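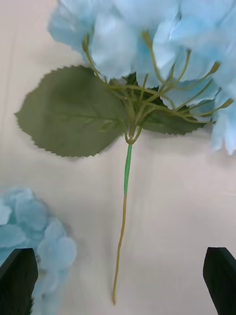

Stem Work: Setting Up the Flower Cell at Skiltport

Wire stems bend, so the Mirnerow cell is taught one stem type at a time. For the blue hydrangea, the grip point goes on the lower stem, clear of the leaves. Finger closing is checked every 102 picks. Pads are changed in sets.

Cloth heads need more cleaning. Lint and stray threads cling to the red rose petals and can end up on the wrist camera.

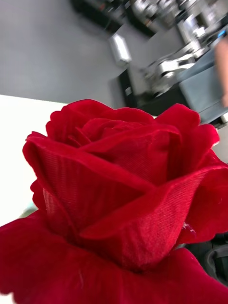 Weekly care

Wipe the lens. Brush the fingers. Repeat the 12-point table check.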